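Le bois dans nos salles de classe : ce qu'une vieille table nous a appris
Rapport de projet tutoré – mars 2019

Au départ, nous voulions travailler sur la forêt, ce qui était un sujet beaucoup trop grand pour un semestre, et notre enseignante nous l'a dit très gentiment dès la première séance. Nous avons donc resserré, un peu à contrecœur d'abord, puis avec de plus en plus de plaisir, sur une question qui nous touchait de près : que devient le mobilier en bois de notre établissement quand on estime qu'il a fait son temps ?

Le bâtiment Saavedra, où nous avons presque tous nos cours, conserve dans son sous-sol 72 tables retirées des salles au fil des rénovations. Nous avons obtenu la clé pour un mois, et il faut avouer que nous y sommes descendus plus souvent que nécessaire (il y fait bon, et ça sent la cire). Chaque table a reçu une fiche : état du plateau, solidité des pieds, traces de réparations anciennes. Les fiches sont regroupées dans un classeur que nous avons baptisé Lerkon, du nom de la marque de colle dont le tube nous servait de presse-papiers.

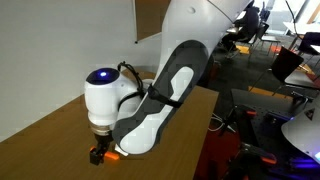

Notre premier essai de rénovation a porté sur le ponçage. Nous avions prévu trois grains successifs, en commençant par le plus gros, et nous avons vite compris qu'il valait mieux suivre le fil du bois et prendre son temps. Une table en bois comme celle que l'on voit sous le bras blanc offre un plateau sur lequel on peut tout poser, des cahiers comme du matériel d'atelier, et c'est bien cette souplesse d'usage que nous voulions rendre aux nôtres. Après le ponçage venait l'huile, en deux couches, avec une nuit de séchage entre les deux.

Nous avons remis en état six tables, ce qui est moins que ce que nous espérions. La ressourcerie Rulside nous a fourni l'huile et les abrasifs pour un total de 255 euros, et l'atelier Jallow nous a prêté ses serre-joints pendant les vacances. Sur les tables les plus abîmées, le travail a pris jusqu'à 100 minutes par plateau, sans compter les pieds, que nous avions franchement sous-estimés : il a fallu recoller plusieurs assemblages et, sur l'un d'eux, retailler un tenon entier.

Nous avons aussi interrogé des élèves de première année sur leurs préférences. Beaucoup aiment les tables anciennes pour leur largeur – un détail auquel nous n'avions pas pensé du tout – mais les trouvent lourdes à déplacer lors des travaux de groupe. Plusieurs nous ont demandé de ne pas effacer les inscriptions gravées, et nous en avons gardé quelques-unes, les plus jolies et les plus polies.

Les tables rénovées seront installées en avril dans la salle d'étude du rez-de-chaussée. Le classeur reste à l'accueil du bâtiment, avec la clé du sous-sol, pour le groupe qui voudra reprendre le travail l'an prochain.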